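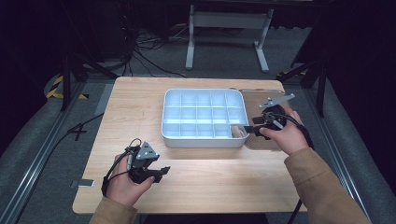
What went wrong with the Seridis grippers in February?

The pads on the fingertips wore out and started dropping parts, and it took us far too long to see it.

Chibuzor Balogun gives that answer without much hesitation. He runs the hand-held gripper sessions at Trirkenari, where operators sort small pieces into compartment trays and the recordings are used to teach the sorting arms at the Liden site. The fault first showed up at Liden, as parts landing one cell away from where they should have been.

"Everybody looked at the arms first," he said. "We recalibrated them. We swapped a wrist. Then somebody asked for the logs from our end, and the same slip was in there, from the people."

The logs covered 1,312 placements. In 28 of them the piece had turned or slid between the fingers before release, and the operator had corrected for it with a small twist of the hand. Balogun says the operators had stopped noticing that they were doing it.

"You adapt. Your wrist learns the bad pad. Then the arm learns your wrist, and its own pads are fine, so the twist puts the part in the wrong place."

The pads are a soft grey layer fixed to the inner face of each fingertip block. When they go, they go at the edges. The layers part, the sides fray, and a strip can lift and curl into the gap between the fingers. Balogun's worry is that a lifted strip touches the part before the rest of the pad does.

"With a big part you'd get away with it. With something that fits in one cell of a tray, you won't." 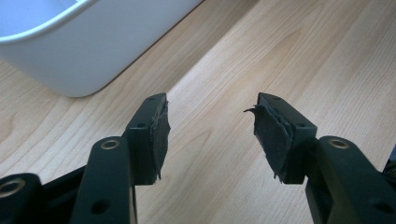
## What the checks missed

There was an inspection sheet. It asked whether the fingers opened and closed fully, whether the cable was sound and whether the screws were tight. It did not mention the pads. The supplier, Fahy, had given a life of 3,000 grips, but the counter was reset whenever the software was updated, and it had been updated twice that month.

"So the number on the screen was always low," Balogun said. "I looked at that number myself and signed it off."

He would not call it a safety incident. No one was hurt, and the parts weigh next to nothing. He did file it as one, on the grounds that the same grippers are used at Liden for metal pieces with sharp corners – and a dropped one could land on a foot.

The sheet now has a line for pads, left and right, on both grippers. Any lifted edge means a change before the next session. Grip counts are written down by hand at the end of the day. The 28 bad recordings have been pulled, and Balogun wants the rest of that batch watched again at half speed, a job he expects to do mostly himself.

Asked whether the pads themselves should be made of something tougher, he said he had tried a harder one and the operators hated it. Fahy is sending 2 more types to test.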